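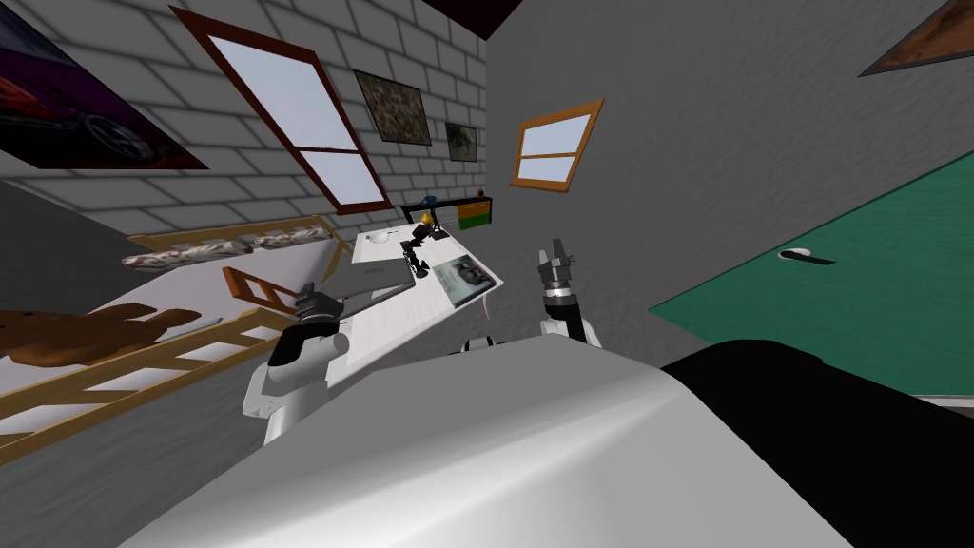 Hetari bedroom set

Simulated episodes for the two-arm mobile base we are building in the Dollovbridge shared workshop. The sim comes first; the arms on the real base are still being wired. Maintained by Ching-wen Man (scene, export) and Hsin-yi Ho (controller, checks).

Contents

1,000 episodes, split by seed. 300 are held back for evaluation. Each episode is one folder with joint states, gripper commands, head view and a short text instruction. Joint states are logged at 30 Hz and the head view is saved at the same rate.

Scene

One bedroom layout: bed, white desk with a laptop and lamp, wall shelf, two windows, green door. The room geometry is fixed. Small props on the desk and shelf are drawn from a list at reset, and their poses are jittered. Lighting is constant in version 2.

View

The head view is stored as rendered, with no leveling. Roll and pitch of the head are in the state vector, so rotate it yourself if your model needs an upright room. The base shell covers much of the lower part and is not masked.

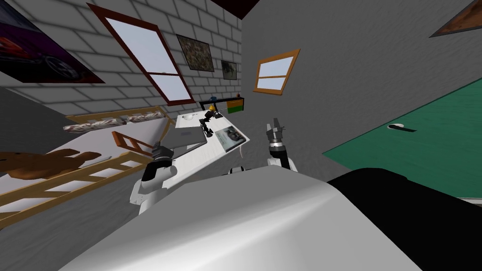

Head view, both grippers in view, left one by the near edge of the desk.

Known issues

Left and right gripper commands were swapped in exports made before August. Re-export or use swap_lr.py.
The contact model is too stiff at the fingertips. Thin objects jump when pinched.
Nearly all instructions refer to the desk. Do not expect the door or the bed to be covered.
The base shell in the sim is the Nguyen-Tran mesh, slightly wider than the one we printed. Clearances near furniture are therefore conservative.

Use

Unpack into data/ and run check_set.py before training. It compares episode lengths against the index and stops at the first mismatch. The loader expects radians; the Zernovmont loader expects degrees and will not warn you.

Bug reports go in the tracker with the episode folder name and seed. Hsin-yi goes through them on Friday.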